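Workshop tips: windscreens, dashboards and mounts for road recording
Dalia Belkadi, Tranine vehicle workshop
Updated 06/11/2019

These notes are for anyone preparing a car for the Tranine driving runs. The project compares how well a lane-following program reads ordinary roads in sun and in shade, and most of the trouble we can do anything about starts in the workshop. You don't need special tools for any of it.
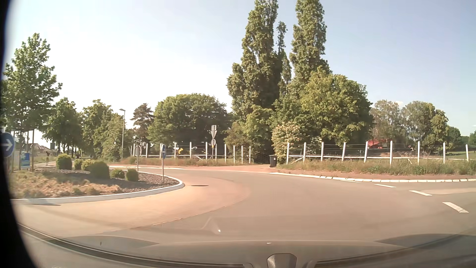 Roundabout with a planted island. 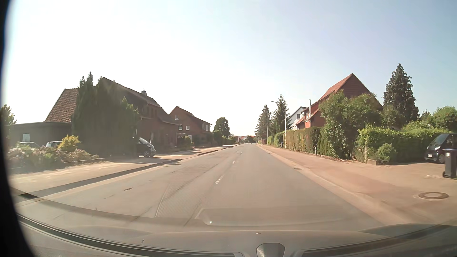
Street with houses on both sides. 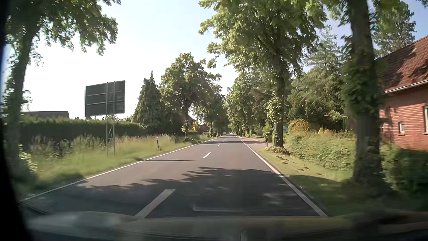
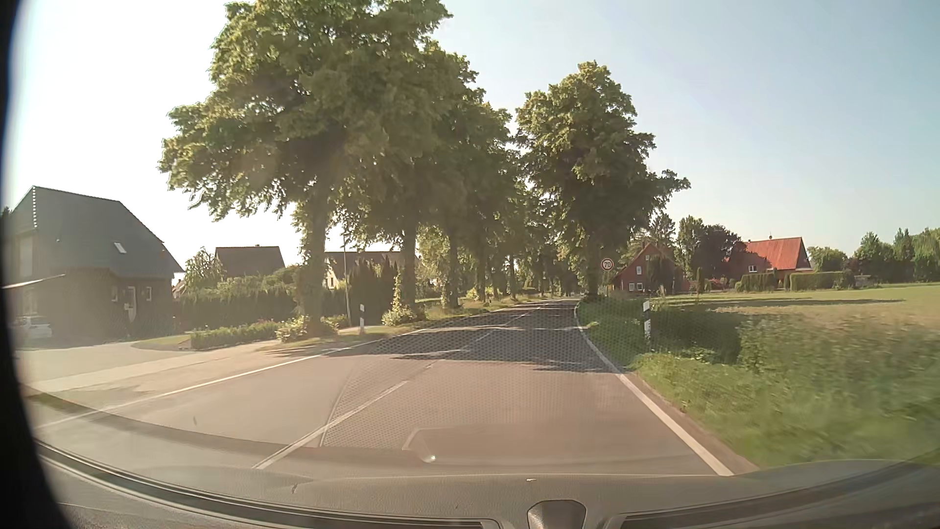
Speed limit 70, trees further on.

Clean the inside of the glass first

Most people wash the outside and forget the inside. The film on the inside comes from the plastics in the cabin and builds up again within a few weeks. Use two cloths, one damp with plain water and a drop of washing-up liquid, one dry. Wipe up and down on the inside and side to side on the outside, and then any streak left over tells you which face it is on.

Don't use the blue glass spray from the shelf by the sink. It leaves a bloom that shows up when the sun is low. The same goes for anything sold as anti-fog.

Do the strip of glass right down by the vents as well. A cloth wrapped round a plastic spatula gets in there. Go gently near the heating wires if the car has them.

Leave the dashboard dull

No polish, no silicone, no wipes with a scent. If a car comes in with a shiny dashboard, wash it twice with warm water and washing-up liquid and leave it overnight with the doors open. A second-hand car may need this a few more times.

A black felt cover helps with reflections. Cut it from brown paper first, try the paper in the car, then cut the felt. Keep it clear of the airbag cover and the demister vents, and fix it with hook-and-loop tape at the corners. Please don't glue it. One of the Someo cars still has the marks.

Empty the shelf before every run. Parking tickets, pens, sunglasses and sweet papers all end up in the glass.

Fitting the camera bracket

We use the Pumo bracket on all the cars now. Warm the glass with a hairdryer before you press the pad on in cold weather. Hold it for a slow minute and then leave it alone for an hour. Run the cable along the headlining and down the door pillar, never across the wheel, and leave a loop at the top so that the plug isn't carrying the weight.

Mark the position with a chinagraph pencil on the outside of the glass before you take a bracket off. If it goes back even slightly twisted, the run can't be compared with the earlier ones and the calibration has to be done again. The calibration board lives behind the door in the paint store. Stand it flat against the wall, not on the trolley, whose wheels have a lean.

Check the screws with the short driver, finger tight and then a quarter turn. Over-tightening cracks the inner collar and we have run out of spares once already.

What the method is, for those who asked

Each route is driven in the same direction at two times of day. The person at the wheel drives normally and the program has no control over the car. It runs afterwards on the recording, and we mark where it loses the lane edge, finds one that isn't there, or places it too far to one side. The marking is done by two people who don't see each other's sheets.

The June set came to 698 short clips. I had expected faded paint to be the worst thing. It came second. Patchy tree shade was the worst, above all where the road goes from full sun into shade and the exposure has to catch up. Roundabouts gave a different sort of mistake, with the program taking a kerb for a painted line.

We also drove 14 of the routes with and without the felt cover. The cover made a clear difference in full sun and almost none under trees. That is why the felt is now standard and why it isn't going to cure everything. The Dubey group had suggested a polarising filter on the lens, which we tried over 12 runs. It cut the reflections well but darkened the shaded stretches further, so we have put it away for now. I would like to try it again with a longer exposure when there is a car free.

Small things that save a wasted run

Put the date and the car on the memory card with a paint pen before it goes in. Pencil rubs off in a pocket.

Check the clock. Cars that have had the battery off come back with the wrong time and then the sun angle is wrong for the entire route.

Top up the washer bottle with plain water and a little screenwash. Strong mixes dry in rings.

Insects come off with a wet newspaper laid on the glass while you have a cup of tea. Don't scrape.

Change the wiper blades if they judder. Put the old ones in the box marked for the van, which isn't fussy.

Tyre pressures when cold, all four. A soft tyre tips the camera more than you would think and the horizon line drifts.

If the windscreen has a chip in the camera's view, tell me before you book the car out. Resin repairs are fine for driving but they bend the light, and we had eight clips last time with a kink in every straight line.

Cloths

Wash the glass cloths on their own at 40 with no fabric softener, and dry them on the line. The yellow ones are for glass, the grey ones for everything else. Oily rags go in the lidded tin outside, not in the basket under the bench. New felt is on order and will be on the top shelf, next to the brown paper patterns. The patterns have the car's name written on the driver's side, face up.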